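Rowlands Clothing Swap Returns in May With a Sorting Room of Its Own

The spring clothing swap at the Rowlands hall is coming back in May, and if you have been hanging on to a bag of sweaters at the bottom of the closet since winter, now would be a lovely time to dig it out. Drop-off has already started at the side door, and the first bags were on the step before the lights were even switched on.

For anyone who has never been, the swap works much the way it always has. You bring in clean clothes that still have some life in them, you get one token for each piece that goes out on the racks, and on swap day you trade your tokens for whatever takes your fancy. Coats and jackets count for two. Children's things are free to anybody who needs them, tokens or no tokens, and that has been the rule from the start.

Last spring 1260 pieces went out on the racks, and by closing time there was hardly enough left to fill a single table (the leftovers were mostly belts, a surprising number of bathrobes and one very large yellow poncho that had come back for its third year running). This time the organizers are hoping to reach 2000. It sounds like a lot, but judging by the bags lined up along the hallway this week, it may not be such a wild hope after all.

The big change is the sorting. In other years everything was tipped out and folded on the stage, with people stepping over piles to get to the kitchen, and more than one good cardigan ended up behind the piano until the fall. Now the swap has the back room to itself for the whole of the month, with shelves along one wall and long tables down the middle, on loan from Flalari, the secondhand furniture shop on the corner. Clothes get pulled out of the bags one at a time, shaken out, checked over at the cuffs and collars, and then folded by size. Heavy, soft things like fleece and sweatshirts go on the bottom shelves, and shirts and blouses go up top where they are less likely to be squashed.

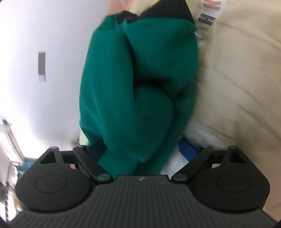
A teal-green piece, bunched up in a twisted mass.

It is slow work, and a pleasant kind of slow. There is coffee, there is a radio that only seems to pick up one station, and there is a good deal of conversation about how a person is supposed to fold a hooded sweatshirt. One school of thought has the hood tucked in first and the sleeves crossed over it. The other lays the sleeves back, folds the bottom up and lets the hood sit on top like the flap of an envelope. Both kinds are turning up on the shelves, and you are welcome to take a side.

Color has been a nice surprise this year. The bags last spring ran heavily to navy and gray, and a few people said afterward that they would have liked something a bit more cheerful to choose from. Greens and blues have been coming in nicely, along with a good batch of red knitwear and some striped scarves that will probably be gone in the first few minutes. Men's shirts in the larger sizes are still in short supply, and so are children's rain jackets, so if you have either one at home, please do think of us.

A mending table will be running again too. Rutuvano, the yarn and fabric store, is lending two sewing machines and a tin of odd buttons, and anything with a small tear or a missing button is going into a separate basket to be fixed before swap day. At last year's swap 87 pieces were saved that way, a good many of them sweatshirts with nothing worse than a loose pocket. Please don't throw something out over a hole the size of a dime - bring it along and pin a scrap of paper next to the trouble spot so it can be found easily.

A few things can't be taken, mostly for want of room. Please leave pillows, bedding and underwear at home, and shoes as well unless they are children's boots in good shape. Clothes should be washed and fully dry when they go in the bag. Paper grocery bags are easier to stack than plastic sacks, but nobody is going to turn you away over a sack.

Drop-off is open from 9 in the morning until noon, and again from 4 to 6 in the afternoon, all through the first half of the month. The doors open at 10 on swap day and the racks stay out until 3. There are 75 early-entry tickets for people who put in a shift at the sorting tables, and these can be picked up from the desk inside the front entrance. A shift is two hours long, and you don't need to have done anything of the kind before.

Whatever is left at the end of the day will go to the Overo thrift store, which has kindly offered to send a van. The poncho, we are told, has already been dropped off.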